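Water heater left out of the listing: replace before we go live?

Komstead Homes Forum > Selling > Prep and Disclosure

mvalderrama_a
December 3, 2022
Two-bedroom brick house, listing goes live in March. Kitchen was redone, floors were redone, panel was replaced. The agent's draft lists every one of those with the year. The water heater is original to the last owner, and the draft says nothing about it. It works. No leaks at the fittings, the relief valve operates, no visible rust at the base. The data plate is scratched and the install date can't be read.

Quote from Guzmán Plumbing to swap it is more than 2000 with permit and haul-away. Options as I see them:
1. Replace it and add a line to the listing.
2. Leave it and offer a credit at inspection.
3. Leave it, say nothing beyond the required disclosure form, and wait.

Agent prefers 3. I'm leaning toward 1. Kitchen table as of today.
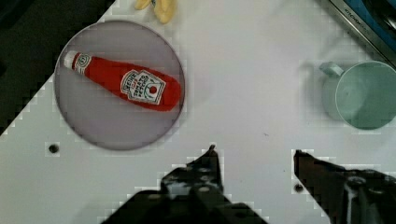

Joaquín Benítez: Option 3, with the form filled in correctly. "Age unknown" is a valid answer on most state forms if it is true. A buyer's inspector will note it either way. You don't recover the full cost of a tank in the sale price.

mvalderrama_a
The serial number is partly legible. Can the date be worked out from that?

socorro_g
Usually. Most makers put the year and month or week in the first few characters. The format changes by maker and by decade, so you need the chart for that maker. Send the model number with whatever digits you have to their support line. Also check for a permit sticker on the wall or the flue, and pull the permit history from the city. The search was free in my county.

Joaquín Benítez
Once you look it up, you can't write "unknown" anymore. Keep that in mind before you call.

socorro_g
That is bad advice. A seller who avoids learning something can still end up in an argument over it later. Look it up and write it down. A known old tank is a smaller problem than a blank line, and an inspector will decode the serial in two minutes.

Joaquín Benítez
I didn't say to avoid it. I said know what follows from it. The form asks what you know on the day you sign.

mvalderrama_a
I'll look it up. Permit request is in. Still need to decide on the swap.
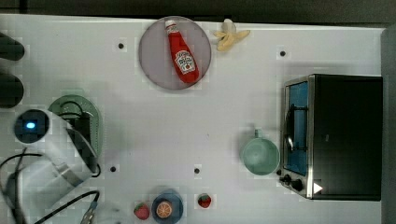

Kitchen tabletop, ketchup bottle on the plate.

c_espinoza
I would go with 2 and set the number in advance. We sold a house on Colavby Street with an old tank and an old furnace. The buyer asked for a new tank. We offered a 500 credit, they took it, and no plumber had to be scheduled during escrow. The credit was well under the replacement price. Check with the buyer's lender first, as some loan types limit what a seller can credit and how it has to be written up.

Marleny U.
Disagree with 2 if the market is slow where you are. Buyers read a list of new items and look for what is missing. New floors, new kitchen, new panel, and no mechanicals listed tells them the mechanicals are old. They price that in before the showing, and then ask for the credit as well.

c_espinoza
Some do. In my experience most read the price, the photos and the bedroom count.

mvalderrama_a
On my way out to read the meter.

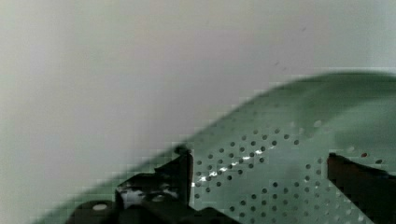 Green perforated panel, pale wall behind.

Marleny U.
If you do replace it, get a second quote. The first one sounds high for a like-for-like gas tank unless they are adding an expansion tank or redoing the vent. Ask for those as separate lines. Code may require the expansion tank if there is a check valve or pressure regulator on the supply.

mvalderrama_a
There is a regulator. The quote is one line with no breakdown. I'll ask.

socorro_g
Get the static pressure too. A gauge on a hose bib is enough. Mine read 116 with a failed regulator and 69 after the new one went in. High pressure will shorten the life of a new tank, so fix that first.

mvalderrama_a
Gauge is on order. Horkusetti Plumbing is coming for the second quote, and I've asked them to list the expansion tank separately.

Joaquín Benítez
Ask who pulls the permit. The final inspection has to be closed out before you list it as permitted work.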